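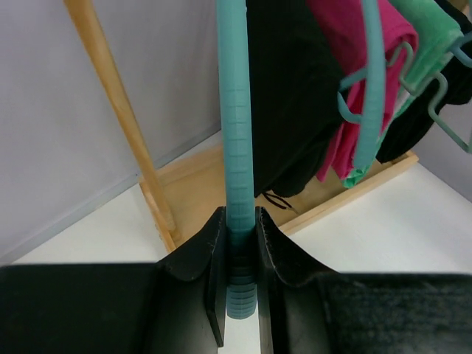
挂衣工位：夹爪夹着青绿色的带棱塑料杆，后面是浅色木衣架和几件衣服

打印本页 | 用电子邮件发送

设备采购与明年预算碰头会纪要
2026年10月11日　记录整理：Līga Jankauskaitė

先谢谢各位星期天还肯过来，也谢谢带了栗子糕的那位，糕很好吃，会还没开到第二项就见底了。纪要我尽量写全，有几段大家说得热闹，我记得也就啰嗦些，请多包涵。没到场的同事看完有意见，直接写在下面的留言里就好。

一、上次遗留事项

上次说好要把备件柜重新理一遍，已经理完了。Radoslava Holub把旧标签全部撕掉重贴，现在扎带、线材、螺丝各归各层，最下面一层留给拆下来还能用的关节件。她请大家拿了东西随手在本子上记一笔，哪怕只拿了一根扎带。会上对“一根扎带要不要记”讨论了好一阵，最后还是依她的意思，都记。

电源那边的接地已请人看过，书面意见还没有收到，留到下次再说。

二、夹爪手指

这一项谈得最久。挂衣服这件活儿比当初设想的挑手指：衣架又细又滑，衣服一挂上去重心就偏，手指的形状稍有不合适，衣架便在里面打转。目前用的黑色手指大家总的来说是满意的，但磨损之后该换成什么，一直没有定论。

手上有两份报价。Dimau的是成品，单价高一些，一次至少订20副，交货期短。Bartoš愿意按我们的图纸做，10副起订，图纸要由我们自己出，改一次图另收一次费。Radoslava倾向Bartoš，她说我们对手指的想法每个月都在变，一口气买下20副一模一样的，到明年春天多半要后悔。我自己起初是偏向Dimau的，图省心，听她讲完也动摇了，这里如实记下。

另外有人提出，指面要不要加一层防滑的软垫。赞成的人觉得夹塑料件会稳当许多，担心的人觉得软垫容易沾上衣服的绒毛，擦起来麻烦。先买一小张垫料回来裁着试，钱从零用里出，不必单独立项。

决定：向Bartoš订10副，图纸由Radoslava在10月内交出。Dimau的报价先留着，请对方把有效期延长一些，我来写信。

三、线缆与固定
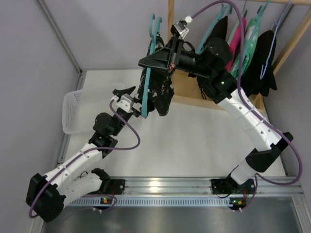
线缆的事情年年都要说，今年总算有人愿意认真给它编一笔钱。眼下我们走线主要靠扎带，便宜、顺手，坏处是每换一次相机或者夹爪，就得剪掉一串再重新扎，剪的时候还要提心吊胆，生怕碰到线皮。Fergate有一种可以反复开合的软套，样品寄来过，摸着挺厚实，套在手臂上会不会妨碍转动，还要试过才知道。

Radoslava提醒，软套解决的是贴着手臂走的那一段，关节外面留出来的弯该留多大，仍然得一台一台地调，这个钱省不掉，时间也省不掉。她建议预算里除了材料，再留出两个整天的人工，专门做这件事，做的时候不排别的任务。大家都赞成。我补充一点：左右两台请同一个人来弄，弯的大小和固定的位置好歹能有个统一的习惯，以后换人接手也看得懂。

线缆备件原来只有一套，这次加到每台手臂各备一套。颜色仍旧订紫色的，和现有的一样，找起来方便。

决定：软套买一台手臂的量先试，试满30天再谈是否给另一台配上。备用线缆照清单下单。

四、衣架、衣服和别的消耗品

消耗品听着不起眼，加在一起也是一笔开支。塑料衣架打算补20个，青绿色和浅蓝色都要，颜色混着用，练习的时候变化多一些。木衣架这边，有人问过要不要换成金属的，说金属的结实。讨论下来暂时不换，木头的分量和高度大家都摸熟了，换了之后起点位置又要从头调。只是请供货方再报一个同尺寸的价，万一哪天要添第二个工位，手里有数。

衣服由各人从家里带，这条老规矩不变。请尽量带薄厚不同的，深色浅色都可以，带之前麻烦洗一洗，扣子松了的请先缝好。白色网篮也想添一只，用来放还没有挂的衣服。

五、维护合同

Kalteck来谈过明年的上门维护，每年500欧元，包含两次检查，零件另算。这个数字不算离谱，但他们检查的项目里有一大半是我们自己每个月就在做的。Radoslava把两边的清单并排打印出来给大家传着看，重合的地方她用铅笔轻轻画了线，看得一清二楚。她的想法是请Kalteck只报校准那一部分，别的仍由我们自己来。

也有同事觉得多花一点钱买个安心没什么不好，特别是假期里人手少，出了毛病能有个电话可打。两种意见都有道理，会上没有硬要分出高下。

决定：先请Kalteck重新报价，收到以后用邮件征求意见，不为这件事另外开会。

六、预算编排

今年的做法是把设备、耗材、人工混在一张表里，到年底谁也说不清耗材究竟用了多少。明年起分成三张，设备一张由Radoslava管，耗材和人工由我管。表格格式我会先拟一份草稿，栏目不求多，能填得下去就行。各位手边若有还没报销的小票，请在10月里交给我，揉皱了的也收，字看得见就可以。

还有一笔机动款，数目没有谈拢。有人想多留，怕手臂的关节明年要换；有人想少留，先把手指和线缆买足。我把两个方案都放进草稿里，大家对着数字再商量，比空口说要容易些。

七、其他

白色台面请用湿软布擦，清洁剂就不要往上喷了。

下次会议的时间等Bartoš确认交期之后再定，我会提前通知。散会时外面已经下起雨，伞架上多出一把深绿色的长柄伞，请失主来认领。

读者留言

阿峰：没赶上会，抱歉。手指的图纸要是需要人帮忙看公差，可以发给我，下班以后都有空。

Radoslava Holub：谢谢阿峰，初稿画好就发你。另外第三项请补一句：软套装上之前，先给现在的走线拍张照存着，万一不合适好恢复原样。

小梁：伞是我的！家里有两件旧衬衫和一条围巾可以带来，围巾算衣服吗？

Līga Jankauskaitė：补充的那句收到，按已通过处理。围巾也带来吧，先放篮子里，挂法我们再想。

老邱：浅蓝色的衣架，原先那家店好像不常有货，要买的话早点去问。

打印本页 | 用电子邮件发送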